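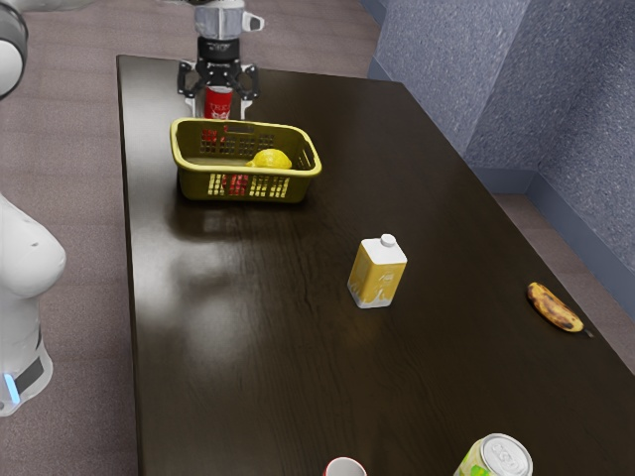
Speaker notes, gripper comparison in sim, June 5, 2026

Opening (keep short, people want lunch)

Thank Chantelle Adams for the slot. She asked for grippers, so grippers. Not doing the planner stuff, send those people to the other talk.

Say up front: everything today is simulation. Rendered table, rendered groceries, white arm, black parallel jaw with two curved fingers. Real hardware numbers come later in the year if the lab gets its bench back.

Task in one breath: pick up grocery stuff from the table, put it in the yellow basket. Cans, carton, banana, lemon, other fruit. Point at the red can in the fingers. Point at the lemon. Move on.

What we compared

Two grippers, two wrist cameras, two controllers. Did NOT run every combination. Say that before somebody asks.

Gripper A, the Otason. Parallel jaw, curved fingers. It's the one on the opening slide.

Gripper B, the Ferby. Same stroke, flat pads, softer contact model. Looks worse on paper. Wait for the results.

Controllers: Zwane is plain position control with a force cutoff. Sorano is impedance, slower, more knobs. I spent most of May on the knobs. Don't complain about this for more than one sentence.

Runs: 700 per gripper, same seeds for both. Object poses shuffled every run. Basket moves a little too, people forget to shuffle the basket.

Cans

Easy. Both grippers fine. Curved fingers wrap nicely and the can stays upright on the way over.

Trouble is the rim. Fingers plus can is wide and the basket wall is right there. Otason clips the wall more often on the way down. Fix was boring, raised the approach height by 14 mm. Should of done it on day one.

Ask room: who sets approach height by hand? Wait for hands. (Last time it was nearly everyone.)

Carton

Flat sides, so flat pads win. Curved fingers touch along the edges only and the carton twists. You see it rotate in the grasp, then land crooked and knock whatever is already in the basket.

Grab it low and it gets better. Grab it by the cap end and forget it.

Banana

The one everybody likes. Lies flat, odd angle, stem close to the table edge in some seeds. Jaw has to line up across the short side. If the yaw estimate is off, one finger lands on top and pushes down.

With Zwane, that trips the force cutoff and the run stops. With Sorano it sort of slides off and closes anyway. Ugly but counts. Be clear that it counts, we argued about that.

Lemon and the other round fruit

Round things roll. Contact model matters more here than finger shape. Hard contacts, fruit squirts out. Soft contacts, it sinks into the pads a bit and stays. Is that real? Don't know. Say don't know.

Friction sweep: 16 settings, only fruit, only Ferby. Ran out of time for Otason. The plot is in the backup slides, skip unless asked.

Camera part (slow down here)

Up to now it's all fingers. Half the failures weren't finger failures. Went back through 100 failed runs by hand and sorted them. Took forever. Worth it.

Biggest pile: camera saw part of an object and the grasp point went to the middle of the visible part. Half a pear in the corner gets treated like a whole small pear. Same with a fruit poking up from the bottom border, you get the dome and that's it.

Wide lens helps, costs you detail up close. Narrow lens the other way round. No free lunch (don't say that, too close to lunch).

Also shiny spots. Bright highlights on skin pull the segmentation apart, one pear becomes two blobs. Turned down specular for one batch and the problem mostly went away, but thats cheating a bit. Admit it.

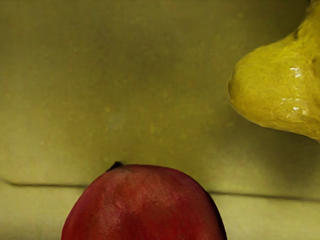

Can you just throw out any object that touches the image border?

We tried that, and the arm spends too long backing off to look again. What worked better was keeping the object in the list but blocking a grasp until a second view shows all of it.

Results slide

Don't read the table out. Hit these:

Cans, tie.
Carton, Ferby, clearly.
Banana, depends on the controller more than the gripper. Sorano both times.
Fruit, Ferby, with the soft contact warning. Repeat the warning.
Speed, Zwane. Sorano is slow and everyone will notice in the video.

If I had to pick one setup today: Ferby, Sorano, wide lens, second view check on. Chantelle would pick Zwane for cycle time. Mention it, she's in the room and will say so anyway.

Stuff that bit us

Glossy table. Light glare on the dark top confused the depth model before we fixed the exposure. Check this first if your depth looks wavy.

Basket mesh. Collision mesh with all the little holes was super slow. Swapped it for plain walls, kept the holes for the render only. Big speedup.

Same seeds is not same runs if the physics step changes. We changed it halfway through May and had to redo a batch. Log your step size.

Next

Otason with flat pads bolted on. Obvious test, not done yet.
Friction sweep for the other gripper.
Clutter in the basket, fuller than now.

Questions. If nobody has one, show the banana video again. Config files are in the shared folder, link on last slide, CHECK THE LINK WORKS before going up.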